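Laundry day at Chisholm

The Urkari open day began at 10 am on a Sunday in September, in the back half of a light industrial building at Chisholm. The front half belongs to a tile importer, and visitors were asked not to park across its roller door. Inside, the company had set up two work cells behind a waist-high barrier, a row of stacking chairs, and a whiteboard on which the day's running order had already been altered in a second colour.

Urkari builds manipulation software for commercial laundries. It does not make arms, grippers or washing machines. Its product, called Jadadura, sits between a bought-in arm and whatever the customer already has on the floor, and its job is to decide where the next grasp should go. The open day was meant to show that part of the work to plant managers, a few equipment dealers and anybody else who had put their name on the list.

The first cell was a sorting bench and needs little comment. Garments came down a chute, were lifted one at a time, turned in front of a fixed sensor and dropped into bins by colour. Sorting benches of this type have been shown before, by several firms, and the Urkari version ran at a comfortable pace without interruption for the length of the talk.

The second cell was the reason most people had come. It dealt with unloading, meaning the removal of clothing from a front-opening drum, and the difficulty is mostly geometric. A drum is a curved cavity with a narrow mouth. The arm has to enter through that mouth, which fixes the direction of approach to within a small cone, and once inside it has very little room to rotate the wrist. The wall behind the load is smooth and rounded, so a fingertip that overshoots will skate along it. The metal rim at the opening throws highlights that can upset a depth estimate. The load itself has no fixed shape at all.

Harpreet Landry, who leads the grasping work, ran the demonstration and gave the commentary at the same time. The routine goes as follows. The arm stops short of the heap with its fingers open. The wrist camera takes a view, and Jadadura divides that view into regions it believes to be separate pieces of fabric. Each region is scored on how much of it is exposed, how sharply it folds and how far it lies from the wall. The highest score gets the grasp. If the fingers close on less material than predicted, the arm backs off, takes a new view and starts again.

A monitor on a trolley beside the barrier carried the wrist view so that the audience could follow the approach.

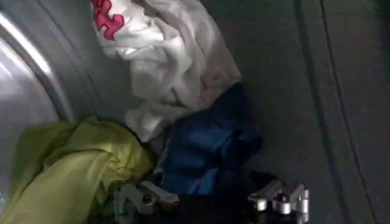 Landry said the fabric closest to the fingers was often the wrong piece to take, and that most of the past year's work had gone into teaching the software to leave it alone. A garment at the bottom of a heap may be the easiest to reach, but everything above it has to slide or lift before it will come free. Pulling on it loads the fingers sideways, and parallel fingers are poor at resisting sideways load. The better choice is usually a ridge of cloth higher up, even at the cost of a longer reach.

Colour helps less than one might expect. A pile of strongly different garments is simple to divide into regions, but commercial loads are seldom like that. Hotel work is nearly all white, and aged care work is mixed but faded. For this reason Jadadura leans on edges and folds, and treats colour as a secondary cue that can break a tie. Dark fabrics remain a weak point. In a dim drum, a navy garment and a black one may return almost nothing for the camera to work with, and the software has to infer the boundary from whatever sheen is present on the upper folds. A ring light at the wrist was tried and then removed. It lit the cloth well enough but put a bright arc on the steel that wandered as the arm moved.

The company handed out a single page of test results. It covers 259 grasp attempts made on mixed household clothing in one drum, under normal room lighting. Failed attempts are sorted into 4 classes: nothing held, two garments held, garment dropped at the mouth, and contact with the drum. The second class is the largest. Whether it should count as a failure depends on the customer, as a plant that is only filling a trolley may be content to have garments come out in pairs. A plant feeding a folding line would not be.

Cycle time was given as roughly 20 seconds per grasp, measured from the stop short of the heap to release over the trolley. That is slow beside a person, who will empty the same drum in a few armfuls. Landry did not dispute the comparison when it was raised from the chairs. The target market is overnight running, where the drum would otherwise sit full until the morning shift, and where wet cloth left in a heap creases and sours.

Several questions concerned hardware. The fingers in use are machined aluminium, chosen for stiffness and because they can be wiped down between loads. Rubber pads have been tested and wore too quickly against zips and rivets. A dealer asked about suction and was told that open weaves leak too much air. Another asked about emergency stops, and was shown the 2 buttons fitted to the barrier and the pull cord across the back of the cell.

Integration took up the rest of the session. Jadadura does not open or close machine doors, and for the moment each installation needs a powered door or an attendant. A separate project, Ustari, is meant to address this with a handle tool the arm can pick up and put back. It was described from slides only. The slides gave no delivery date, and Landry declined to supply one.

The unloading cell was run again after lunch for those who had missed the morning session, with the same drum and a heavier load that included towels. Urkari intends to hold the next open day at a customer's plant, once the floor there has been resurfaced.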